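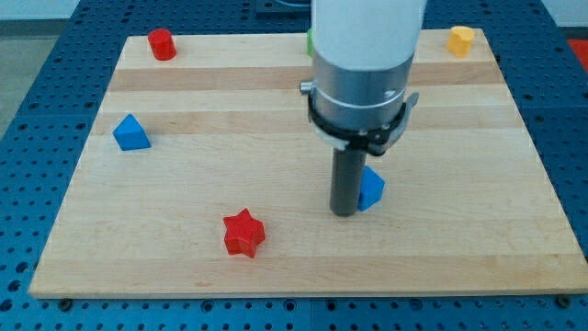 3.2 Materials and conditioning

Edge-glued hardwood panels change width with the moisture content of the surrounding air, and the change is seldom the same in every strip. A panel is made of strips cut from different boards and often from different trees, so neighboring strips may differ in density, ring angle and color. The first two properties affect movement directly. Color is a weaker guide, but it is the one that buyers and graders use most, and it has been treated in trade practice as a stand-in for the others. The board in Figure 1 has the kind of mixed face that was of interest to us, with pale cream bands next to warmer honey-brown ones and two darker stripes running across it. A grader working to the Trunen sorting rules would place a face of this type in the mixed class. Whether the mixed class deserves its lower price on grounds of stability, and not only of looks, is the question taken up in this section.

Figure 1. Light-colored wooden board with alternating pale and honey-brown bands, on a blue perforated metal table.

Test panels were bought from two mills, Hikholm and Stornis, in a single order placed in June. Both mills supplied hard maple, kiln dried and glued with a cross-linking PVA adhesive. Panels were cut to a length of 400 mm along the grain. Offcuts were kept for density measurement, and ring angle was read from the end grain of each strip with a printed protractor scale under a hand lens. Strips with visible knots, bark pockets or filled defects were left out of the analysis, although the panels that contained them stayed in the chamber so that the load on the humidifier would not change between runs.

Conditioning followed a three-step schedule. Panels were first held at 50 percent relative humidity until the mass of each panel changed by less than 0.1 percent between weighings. They were then moved to 80 percent, and after that to 30 percent, with the same stopping rule at each step. Temperature was kept at 20 degrees C throughout. The full schedule took almost 2,000 hours, most of it spent on the dry step. Panels stood on edge on narrow spacers so that both faces were open to the air. Laying them flat was tried in an early run and dropped, as the lower face lagged the upper one and the panels cupped for reasons unrelated to strip selection.

3.3 Measurement of strip movement

Width was measured strip by strip. Fine brass pins were set on either side of each glue line, and the distance between pins was read with a digital caliper at both ends and at mid-length. The mean of the three readings was used. Cupping was measured separately as the greatest gap under a straightedge laid across the grain. Readings were taken within ten minutes of removal from the chamber – a limit set by the mass data, which showed no measurable drift over that time.

Color was recorded on the L* scale after light sanding with 180-grit paper. Unsanded faces gave darker values and a wider spread, particularly in the Stornis panels, and those values were not used. The correction for sanding loss follows Mahawong's method (Kittipong Mahawong, Nuchit technical note, revised 3/15/20), with one change: thickness was measured at the pins and not at the panel corners.

Strip density explained more of the variation in movement than color did, and ring angle explained more than either. Flat-sawn strips moved most, as expected. Once ring angle was entered in the model, the color term was small and its sign differed between the two mills. Dark strips from Hikholm moved slightly less than pale ones; dark strips from Stornis moved slightly more. The difference may reflect the share of heartwood in each supply, which we could not determine from the finished panels. Cupping was related to the order in which ring angles were arranged across the panel – alternating strips stayed flatter – and showed no relation to the color class assigned by the grader.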